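Treatment room walk-through, Clurnell clinic
Monday, before first patients. Comments by me, checked over by Wilson Ticona.

Right, same sheet as last time, with my scribbles typed up so you can all read them (sorry about the handwriting, Lizeth!).

1. Hand hygiene
Basin in room 2: OK. Paper towel dispenser: OK, though it jams if you pull on an angle.
Sanitiser at reception: almost empty. I've put a new one out and written it on the order list.
Comment: love the new posters, but the one over the basin is already curling from the splashes. Could we laminate it?

2. Instrument reprocessing
Steriliser cycle printouts filed: YES, up to cycle 3,536, all initialled except one. Arnulfo, I think it's yours, come and see me.
Pouches sealed and dated: YES, bar 4 nail nippers in the bottom drawer with no date on them. Pulled and put back through.
Ultrasonic bath foil test: done, good even pitting.
Comment: please stop writing on the paper side of the pouch. Label or the plastic edge only, the ink goes through.
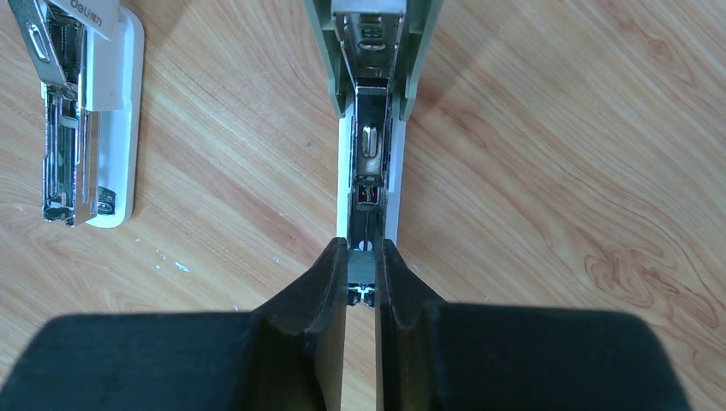
3. Sharps
Containers below the fill line: room 1 yes, room 3 NO. It was right on the line, so I've locked it off and swapped it.
Scalpel blade removers mounted and working: yes.
Comment: room 3 gets all the callus work on a Friday arvo, so whoever finishes up there, have a squiz at the container on your way out.

4. Chairs and electrical
Patient chairs up, down and tilt: room 1 and 2 fine. Room 3 groans on the way down like my uncle getting off the couch, but it gets there. Service booked with Lozano.
Foot pedals clean underneath: no, no and sort of. Lint everywhere!
Test tags in date: all good bar the nail drill in room 2, tag ran out in January. It's in my office and it stays there until it's been tested.
Dust extraction filters: changed, 7 used so far and plenty left in the box.

5. Floors and access
Ramp and handrail: OK. One loose screw on the rail, Wilson fixed it while I was still hunting for a screwdriver.
Mat at the front door: curling at one corner, TRIP HAZARD. A lot of our patients have numb feet or a walker, so I've rolled it up and it's not going back down.
Toilet call button: tested, very loud, apologies to Virgilio. 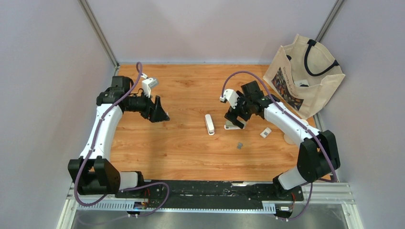 6. Emergency gear
First aid kit: complete except saline, which is on the order too.
Glucose gel: in date. Adrenaline: in date.
Extinguisher: needle in the green, but somebody had parked a box of orthotic blanks in front of it. Moved.
Comment: half of us couldn't say where the torch lives. It's the second drawer at reception, under the appointment cards.

Still to do
Clumident surface wipes: find out the contact time and stick it on the tub (Lizeth)
Missing initials on the cycle log (Arnulfo)
Drill retest (me)
Room 3 chair, chase Lozano if we haven't heard by the end of the week (Wilson)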